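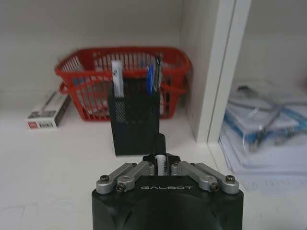

Can a robot tidy your bedroom?

Lots of videos say yes. Before you stop picking up your socks, read on, because we went to an open day in April to check.

The Nivard workshop lets visitors in once a year. Its tidying project is called Tiratix, and the sign at the door said it had practised 3000 pick-ups. That sounds like a lot. But practised on what? The same teddy, over and over? The sign didn't say. 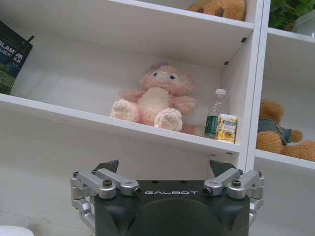 Words by Jad Saab
Junior Science Desk

A robot hand like this one has a camera near it, so the computer can look at what it's reaching for. Looking is the easy bit. The computer has to work out where the toy ends and the shelf begins, and then how hard to squeeze. A plush toy squashes. A water bottle might tip over. You learned all that as a toddler, by dropping things. 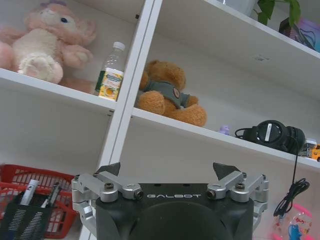 Cables are harder still. A cable changes shape every time it's moved, so there's no single "right" spot to grab. I asked our guide, Ms Fang, how often the robot gets one wrong. She said it depends on the cable. I wrote that down, but I wouldn't call it an answer.

Try this at home. Put on thick oven mitts, close one eye and move 20 things from your desk to a shelf. Ask someone to time you.
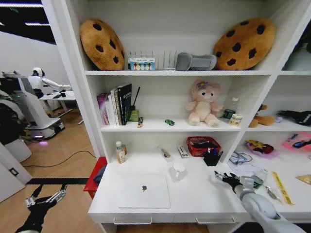

Here are some good questions to ask at any robot demonstration. Who chose the objects? Is a person steering it? Can I put my own toy on the shelf? What happens if the lights go off?

I asked the second one. Ms Fang said, "Sometimes, for training." So when you watch a robot video, check whether it tells you that too.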